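Prandis Building Services
Thread: automation at our Panddale site
September 8, 2019

1/ Over the coming months, part of the interior window care at Panddale will move to automated equipment. We are posting this thread so that employees, clients and neighbors receive the same information. 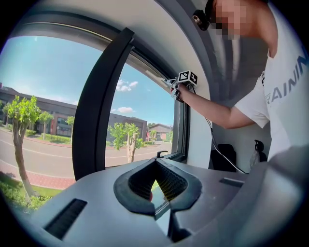 2/ Interior window care at Panddale has always depended on the judgment of the people who do it, and the new equipment is being taught from their work. Employees taking part use a handheld gripper and wear a small camera on the head. Much of the task is reach. Near the top of a tall window the arm is fully committed, the cable has to hang clear of the furniture, and the latch sits low by the glass in a different spot altogether. These positions are tiring when repeated through a shift, and they are the ones we intend to hand over first.

3/ The system is named Gumik. It is supplied by Caldeira, which also provides training and on-site support. Gumik will handle repeated overhead work on interior frames. It will not be used on ladders, on exterior glass or in occupied meeting rooms.

4/ Employment. No position at Panddale will be ended as a result of this program. The 48 employees on the site team keep their current grade, hours and rate of pay. This commitment has been given in writing to each of them.

5/ Duties will change. Employees assigned to Gumik will set up the equipment, check the finished work and correct it where needed. Inspection and minor repair of latches, seals and blinds, which we now send to an outside contractor, will become part of the site team's work.

6/ Training is 16 hours per employee, held during paid time. The first group finished in July. Employees who do not wish to work with the equipment may remain on manual duties and should tell their shift lead.

7/ Recordings. Taking part in recorded sessions is voluntary. Faces are blurred before any material leaves the site. Recordings are used to teach the equipment and may not be used for performance review, attendance or discipline. An employee may withdraw at any time and ask that past sessions be deleted.

8/ Comfort and safety. The first group told us that the head strap becomes uncomfortable in long sessions and that the cable catches on chair backs. Sessions now include a break, and chairs are moved away from the window before work begins. A lighter strap is on order from Caldeira.

9/ The first stage covers 300 windows on the street side of the site. We will review the results with employee representatives before any decision is made on the remaining buildings. If the review shows added strain or unpaid extra work, the stage will be paused.

10/ Employees may send questions to their shift lead or to the Panddale site office. Written questions will receive a written reply within 7 working days. Replies of general interest will be added to this thread.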